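Desk mats and white table covers: worth it or a waste?

Forum > Home Office > Furniture and Surfaces

cheetham_road
Posted December 24, 2019
I work from the dining table and my wife wants me to put something over it before I ruin the finish. I keep seeing the Stelteo cover recommended. The listing says it is scratch proof, stain proof and heat safe up to 200 degrees. Does not say Fahrenheit or Celsius. Has anyone used one for longer than a week? The reviews all read like the same person wrote them.

Rolleo_Fan
Had mine since October, no complaints. Wipes clean, looks good, pens glide on it.

grumblebox7
"Scratch proof" means nobody has dragged a stapler across it yet. I bought a Kunis one on the same promises and it curled at two corners by the second month. I wrote to them and was told to put books on it. I already own a table I can put books on.

Rolleo_Fan
Did you store it rolled up? They tell you not to.

grumblebox7
It came rolled up.

jhulme
I'm with grumblebox on the marketing but I wouldn't write off covers altogether. White is the part I'd question. It makes a room brighter, fine, but every coffee ring shows and you end up wiping it twice a day. Matte is easier on the eyes than gloss if you have a lamp overhead.

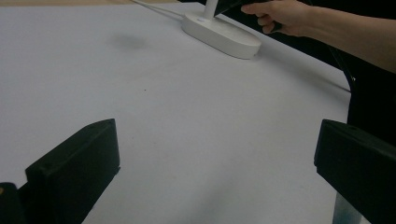 Measure the table before you order, too. Sellers round their sizes up, and a cover that stops short of the edge leaves a ridge right where your wrists go. I don't believe any of the claims about ergonomics either. It's a sheet on a table.
Jordan Hulme

pinto_beans
Disagree about white. Dark ones show dust and crumbs way worse. I've had both.

cheetham_road
Thanks. So one yes, one no, and one "it's a sheet." What about heat? I do put a mug down.

grumblebox7
Use a coaster. If a cover was good for 200 of anything they'd print which one.

jhulme
Agree there. Ask the seller in writing before you buy. If you get a copy and paste answer, keep your money and get a plain felt pad.

Rolleo_Fan
Felt soaks up coffee, good luck with that.

cheetham_road
Asked them. They sent me a coupon code.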